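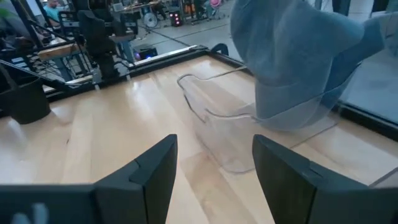 A clear plastic bag or sheet on a wooden tabletop.

Biodegradable plastic is a loose name for plastics that microbes can break down into water, gas and organic matter. The term is used widely in selling and far less widely in law, and many claims made under it have held up poorly when checked.

Terms

"Biodegradable" says nothing about how long the process takes. "Compostable" is narrower and usually refers to a set test in a heated industrial composter. "Bio-based" describes what a plastic is made from; some bio-based plastics last as long as those made from oil. Packaging often uses the three words as if they meant the same thing.

Claims and evidence

Much of the supporting evidence comes from laboratory tests run in warm, damp, carefully mixed compost. A backyard heap is cooler, and seawater cooler still. The packaging maker Valach once sold a bag said to vanish in 100 days, a figure taken from such a test. A burial trial at Kaltcombe found most of the bags still able to carry groceries after 4 years in soil. Valach replied that the site was too dry — a fair point, though the label had made no mention of moisture.

Bags with additives that speed up crumbling are a separate case. They fall into small pieces, and whether those pieces then break down fully is disputed.

Disposal

Few composting plants welcome these bags. The Plurnstead plant pulls them out with ordinary plastic, as its sorters cannot tell the two apart. A pilot collection in Rivadeneira covered 1,000 households and was reported as a success, but the report measured bags handed in and left out what became of them.

See also: Compost; Litter; Microplastics; Packaging waste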